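Imach Robotics Short Course
Handout 4: Teaching by Demonstration, by Hand and by Remote
Posted 14 June 2024

Welcome back, everyone, and thank you for the lively discussion of the Kadrić reading last time (I have added your better questions to the end of the course page). Today we get to the part most of you signed up for, and I promise to keep the theory short!

There are 2 ways we will show a robot a task. In the first you take hold of the arm itself and lead it through the motion, a bit like guiding a child's hand around the letters. In the second you drive the arm from a distance with the Wusuvby controller, watching it on a screen as you go. Your first exercises are all of the second kind, in simulation, with one arm, one table and one tall cabinet-like box.
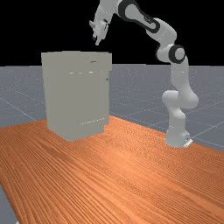

Before you press record, spend a minute or two simply moving around. I know this feels like wasted time, but a beginner's first demonstration is nearly always full of little pauses while the fingers hunt for the right button, and the learner will copy those pauses quite faithfully. Get comfortable first. Then bring the arm back to its starting pose and begin.

Steps for a remote session

1. Load the Erkisura workspace and check that both the wide view and the close view are open.

2. Make your approach in the wide view, slowly and in one go if you can manage it. Small wobbles are fine, and please don't restart for every one of them.

3. Change to the close view for the last stretch, when the position of the fingers matters more than the position of the arm. A finger can fill a great deal of this view, so give yourself time to get used to judging the gap.
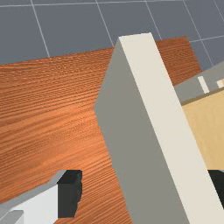

4. Finish the motion, hold still for a moment, and stop the recording. Save the failed attempts too, in their own folder.

A word about what the learner gets to see

You have a whole room of knowledge in your head while you drive. The learner has only the views and the arm positions you recorded, so if you steered by something that appears in neither, it has no way of following your reasoning. Play back each demonstration in the close view alone and ask yourself whether you would know what to do next. 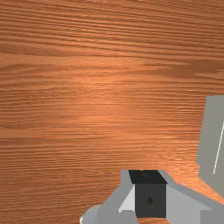

Reading time: 4 minutes

Bare tabletop and a corner of gripper can be all there is to go on in a close view, and in that case the wide view and the joint readings have to carry the rest. Keep all of them in your saved file.

For next time, please record 10 demonstrations and write a short paragraph on the one you like least. The shared set from December holds 616 recordings if you would like some to compare with yours, and the early ones are wonderfully clumsy, so do have a look before you get discouraged.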